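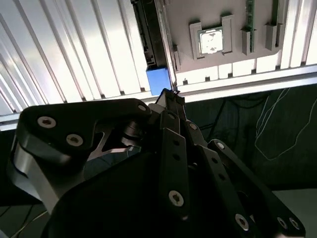
I should say up front that I wanted to dislike the Wirnadano, and that the Gorkora sales pitch did most of the work for me. A PC assembly package, they call it: arm, hand, fixtures and a library of ready-made routines, all for people like me who take in more desktop machines than they can strip and rebuild. The brochure is full of words like "effortless." What you get is a big black hand held together with an awful lot of silver screws, and a practice panel with a chip in a bracket and little green strips standing in for memory, where the fingertip goes prodding at a blue block before you let it anywhere near a customer's computer. I have a soft spot for visible screws. They mean I can fix it. The brochure does not mention fixing it.

Some background for anyone new here. I refurbish office desktops, mostly towers that come in by the pallet from a reseller called Distero. It's dull work and my wrists are not what they were. Bimla Dhillon, who shares the unit with me and does laptops, has been telling me to automate since December. She has never once offered to pay for it.

So I asked for a trial. Gorkora gave me 13 days, which I thought was stingy, and sent Hajnalka Pintér to set it up. She was good. She answered questions with numbers when she had them and with "I don't know" when she didn't, and I'd take that over the brochure any day.

The package comes with 151 routines. That sounds like a lot until you open the list. There's one for pressing a memory stick home, and then the same one again for a different brand of board, and again for the board lying the other way round. Take out the repeats and the ones marked "beta" and I was left with a much shorter list, and of those I had a real use for six. Six! I could write them on my hand.

Of those six, the memory ones are the best. The hand is slow but it is steady, and it pushes straight down, which is more than I can say for myself at the end of an afternoon. Releasing clips is fine if the clip is where the software expects it. Cables are another matter. Any machine that has lived under a desk for years has its own ideas about where the power wires go, and the manual's advice is to "present the workpiece in a tidy condition." If I'm tidying the wires I've already done the annoying part, thank you.

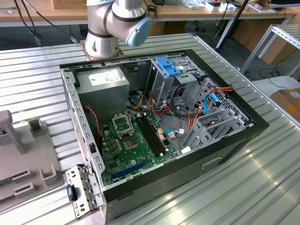 An open tower on the bench, CPU socket empty, with the arm over the top.

You'll notice the wires run right across the middle of the case. Every tower I get is like this, and it's the thing I'd ask any salesman to show me first. Don't let them demo on the gray panel. The panel has no wires to get snagged on. Bring your own worst machine and stand there with your arms folded.

Then the money. The monthly fee, once you add the support plan they say is optional and then keep bringing up, came to $2,553. I did the sum on the back of an envelope and then did it again because I didn't like the answer. For a shop my size it doesn't come close. A bigger place with the same model of board coming through all day might see it differently, and I'd believe them if they showed me the books.

I also looked at the Hosseinzadeh kit, which is cheaper and uses a plain two-finger gripper. Fewer tricks, fewer joints to go wrong. I haven't had one in the shop so I'll leave it there, except to say their quote was one page long and I understood all of it.

Would I have the Wirnadano back? At half the price, with the cable routines finished, I'd think about it. Hajnalka says an update is coming and she'll let me know. Bimla says I'm cheap. The trial agreement wants my written feedback by 07/07/2025, so Gorkora will be getting a shorter and more polite version of this post.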